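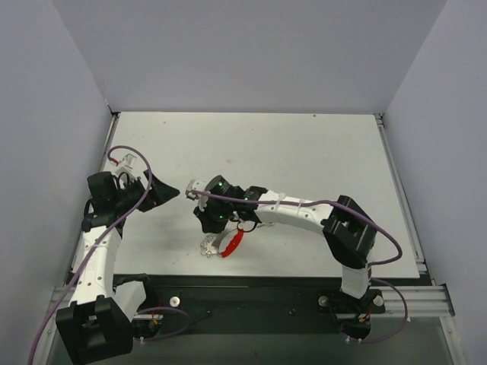 By the instructor, Pradent Evening Program
14 December 2023

Writing for Small Businesses, Handout 6: The Staff Bio

Welcome back, and thank you for the drafts you turned in, which I read over two evenings with a large pot of tea and enjoyed very much. Tonight we look at the little paragraph that sits on the "Meet the Team" page, and since most of you work somewhere that has one (or wants one by next month!), I hope you'll take these notes back to your job and use them.

What a bio is for

A customer reading a staff page is usually about to call, or walk in, and would like to know who they'll be talking to. That's a friendly sort of reader. They will forgive a plain sentence. They get tired when every person on the page is passionate and dedicated, which I counted up once for a class and have never quite recovered from.

So start with a fact. Where someone grew up is fine, and so is how they came to the work. When I helped the Khunthong restaurant with their page last July, the first draft for the pastry cook opened with "brings a wealth of experience to the kitchen." The second draft opened with the bus she took as a girl to her aunt's bakery. Same person, same length, and you can guess which one went up on the site.

Length

Ask before you write. Plillow, the bedding shop some of you used for your case study, keeps every bio to 146 words, and their web person really does check. If nobody gives you a limit, write it at whatever length it wants to be and then make a second version of 50 words for programs, name cards and the like. Do the short one the same day, while the long one is still in your head. My own first bio ran to 891 words and included a dog I no longer had. I cut it to 519, felt very proud, and was told to cut it again.

Interviewing a coworker

Most people go shy when you ask them to talk about themselves, and then they hand you their résumé. Sit down with them for a coffee instead and ask small questions:

What did you do before this?
What part of the day do you look forward to?
What would your family say you're always doing?
Is there anything you'd rather I left out?

Please do ask that last one. 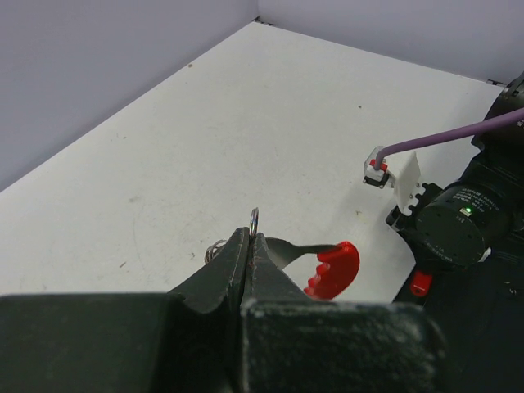 Write down their exact words when you can — a phrase somebody really uses is worth a whole line of yours. You don't need quotation marks around it in the finished piece, but it should still sound like them. Read it back to them out loud before it goes anywhere, and let them change what they like, even the bit you were fond of.

First person or third

Either one works, as long as the whole page agrees. The ferry office at Skistport had four bios in third person and one in first, and the poor fellow in first person looked as if he had wandered in from another website. If you are joining a page that already exists, match it.

For next time

Bring one finished bio of a coworker, with their permission, and the short version on the same sheet. Double spaced, please, as my eyes aren't what they were. We'll swap papers in pairs for the first half of class, and then move on to the "Our Story" page.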